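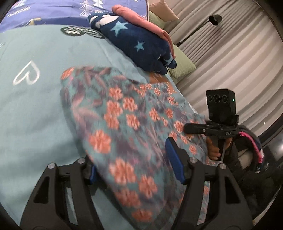

Folding thin summer clothes used to be my least favorite job in the house, and now I look forward to it (I know, I know!). Slippery fabric slides off a small table and picks up crumbs from a counter, so do your folding on the bed, on a plain sheet if you have one. A big print like the coral blossoms and pink leaves on that floral piece stands out beautifully against pale blue, and you can find the hems and straighten the edges without hunting for them. White on white is a lot harder on the eyes. Spread each thing out completely first, smooth it from the middle toward the sides with flat hands, and only then start folding.

Fold for the drawer, not for the stack

Measure the inside height of your drawer and take off a finger's width. That's how tall your folded packet should be if you want to stand clothes up on edge, and I really hope you do, because seeing every top at once is wonderful! Fold the sides in so you have a long strip, then fold the strip in half, then in thirds. Silky things may need one more turn to stay upright. If a row still slumps, put a shoebox lid in the drawer on its side as a divider. I have 2 in my top drawer and they have lasted for years.

Dresses with a full skirt are the tricky ones. Lay the skirt flat, bring both sides in to the width of the shoulders, and roll from the hem up. Rolls crease less than folds in rayon and viscose – try one of each and check them in a week.

Washing prints so they stay bright

Inside out, cool water, short spin. Close any zippers, and tie long sashes in a loose bow so they don't strangle everything else in the load. Dark teals and purples can bleed the first few times, so wash them with other darks or by hand in a basin. Dry them in the shade. My yard gets fierce sun in August and I once lost the color on one shoulder of a favorite blouse in a single afternoon.

To test for bleeding, dampen a corner of an old white washcloth and press it on an inside seam for a minute. Any color on the cloth means a separate wash.

Smells and little extras

Cedar blocks stop smelling after a while but they aren't finished! Rub them with fine sandpaper and the scent comes right back. Soap works too: an unwrapped bar in a clean sock, tucked at the back, makes the whole drawer smell fresh, and by the time it fades the bar has gone nice and hard and lasts longer in the shower.

Musty drawers want air before they want perfume. Pull them all the way out, wipe with a barely damp cloth and leave them by an open window until they're bone dry. A saucer of baking soda overnight takes care of the rest.

Next up on my list is the linen closet, fitted sheets included.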